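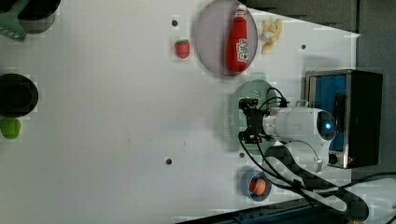 ## October, table 2, kitchen set - morning

Continued with the kitchen set for Sumer. Last time I left the table in a hurry and it took me long to find again how I wanted it, so now I write the places down properly.

The plate is my starting point. I put it near the long edge and everything else gets its place from it. The ketchup lies on the plate, cap toward the long edge. I tried it standing up for a few days and I did not like it, because it hides the things behind it and it falls when somebody leans on the table. Lying down it is calm. The strawberry goes to the left of the plate, directly on the table, and the yellow toy food goes to the right, close to the plate but not touching.

The pot and the black pan stay on the left side, with the green slotted spatula across the pot. I am not fully happy with this corner. The pot is dark, the pan is black, and when both are close together it looks crowded. The small green fruit by the pan helps a little.

The toaster oven is on the right side with the door turned to the table, and I want to keep this as a rule. Once we had the door turned away, and then it is only a black box which takes a lot of place and gives nothing. The door also needs free space in front of it to open. I measured 200 mm as the minimum and marked it in the plan for Sial, who get the same table in the next room.

The pale green piece goes in the middle. In the plan it is called "mat", in the Preltby list it is called "tray". I asked for one name only, please. Until this is decided I write "green piece".

### Things to order or repair

- One label on the ketchup is loose at a corner. I glued it with the paper glue, we will see if it holds.
- Second pot, lighter color if Dreneo still has it. The order line is 2281, same as for the first pot.
- Soft cloth for the table. The one we have leaves small fibers on the white top and they are very visible.
- Box with lid for the fruit. At the moment they live in a carton without a lid and they collect dust.

## Afternoon - mug and bowl

The question of today was how to place the mug. It has almost the same green as the green piece, and I was worried that the two would be mixed up from a distance. I put it close to the oven, on the side of the door, with the handle toward the long edge where the plate is. From above the handle is easy to see and the mug reads as a mug, so the color does not disturb me so much as I expected. But it stands exactly in the space which I want to keep free for the oven door. So it is a place for closed door only. I wrote this in the plan too.

For the bowl I compared two fillings. With only the orange fruit it looks a bit lost, but you know immediately what is inside. With the strawberry added, the bowl looks more like something from a real kitchen, and both fruits still lie side by side without one on top of the other. A third fruit does not fit well, it rolls over the rim. So two is the maximum for this bowl.

One strawberry in the bowl and another one beside the plate is okay for me. They were bought together and I do not try to tell them apart in the list.

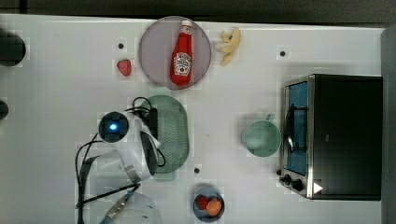
## Before closing

1. Put the loose fruit back in the carton first, then the bowl on top, upside down, so that it works like a lid until we have the right box.
2. Plate and ketchup can stay where they are over night.
3. Wipe the table from the oven side to the left. The crumbs of dry glue from my label repair are mostly near the plate.
4. Unplug the oven at the wall. I found it with the plug in two times this month.

Setting up after a full clearing took me around 8 minutes with the written places in front of me. Without the notes it was much longer, but I have no measured time for that.

Open points: the name of the green piece, and where the mug goes when the oven door must open. My idea is beside the bowl, but I did not try this yet - the next person at the table can test it and write the result under this entry.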